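Tips & Tools > Laundry Room > Readers' Gear

Nurko hand-held gripper kit for hanging-up practice: what worked for us, plus tips
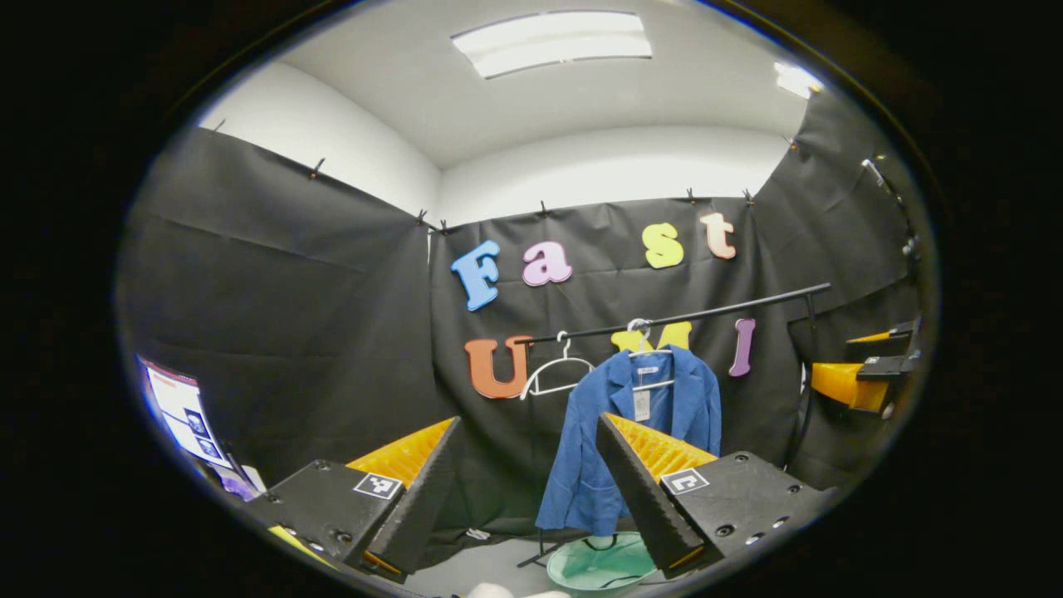 1. Start with one jacket and one spare hanger

I've had the Nurko kit since May and I am so happy with it! You get a pair of hand-held gripper fingers with soft ridged pads, a sheet of markers, and access to the Nurko software, which takes the recordings you make and turns them into something a robot arm can learn from. My first project is the chore I like least, hanging up clothes. Stick with a single jacket at first. A notched collar and long sleeves give you plenty to get hold of, and an empty hanger on the same rail lets you swap without walking off to the closet.

2. Hang dark fabric behind the rail

Bare white walls made a mess of my early recordings (so much glare off the paint). Black cloth and binder clips fixed it for very little money. Don't fuss over the creases. I ironed mine the first time, every bit of it, and the software could not have cared less. Foam letters pin up nicely on cloth too, and they give the tracking something colorful to lock on to.

3. Pinch the shoulder seam first

Go for the seam and leave the lapel alone. If you grab the lapel the whole front swings around and you end up chasing it with the other hand. Close the fingers slowly, count one, then lift. Thin shirts want a lighter squeeze than denim, and the Nurko trigger has a lovely long travel, so you really can feel the difference after an evening or two.

4. Use hangers with a generous hook

Narrow hooks catch on a thick rail. I bought a pack of 18 white plastic ones from Vumside and they slide over the bar with room to spare. Wire hangers bend under the pads, and the velvet kind hold the sleeves so well that you can't shift them once they're on.

5. Clean the pads with dish soap

Lint is the enemy! Warm water, one drop of soap, an old toothbrush along the ridges, and let them air dry. I do this every Sunday. Skip the alcohol wipes, which left my first set a bit tacky.

6. Short sessions, lots of them

The booklet suggests 1000 recordings for a task like this one. It sounds awful, but at 8 seconds a turn it goes by quicker than you'd think with the radio on. I stop after half an hour or my wrist complains.

What I'd change: the carrying case is too shallow for the fingers unless you take the pads off, and the marker sheet curls in a damp room. A strip of clear tape along the back sorts out the second one. I also tried the Dema kit at a friend's place. Its grip is a touch lighter, but I missed those ridged pads right away.

Updated September 4, 2022

Comments (3)

Iker Pacheco
Tip 3 saved me. I had been grabbing the collar for weeks. Have you tried it with pants yet? Mine fold over the bar fine and then slide straight off the other side.

Guðlaug Kárason
Thank you for the toothbrush idea! We have a Thorlacius rail at home and the feet wobble on tile, so I put felt under them. Much steadier when you push a hanger on.

marnie_k
Does the trigger work for left-handers? My daughter wants to have a go but she's a lefty through and through.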